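Did anyone in Fulside feel that just now?

hilltop_jan
Bit of a rumble at twenty past six, then a sort of sway. Anyone else?

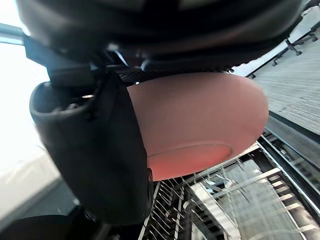 oldpaving
I'm sceptical. Every time a quarry lorry goes down Trelto Road we get a thread like this one. Last May it was 13 pages of "my bed moved" and the survey had nothing at all. If you want to convince me, tell me what shifted. A smooth salmon-pink bowl like that one would slide about on a shelf well before you noticed your chair going, so did any crockery move or not?

hilltop_jan
Not that I saw. The lampshade was swinging though.

marrowfat6
Felt it in Arrieta Close, second floor. Dog got up and went under the table. It was not a lorry.

oldpaving
Dogs go under tables. Mine does it for the bin men.

quietcorner
The Hilus app says "possible event", with some 1,040 reports. Hard to argue with that.

oldpaving
Very easy to argue with that. It asks people whether they felt something, and the ones who didn't are not sitting there pressing "no". Last time it had 1,000 reports and that one was thunder.

marrowfat6
It was never settled that it was thunder. You decided it was thunder.

oldpaving
There was lightning – I'd call that a clue.

quietcorner
Could be a small one a long way off. You'd get the sway upstairs and hardly anything on the ground floor.

oldpaving
That I'll grant you. I'm in a bungalow. Still want to see a proper trace before I believe it.

hilltop_jan
Lampshade has stopped now. Will check the survey page after tea.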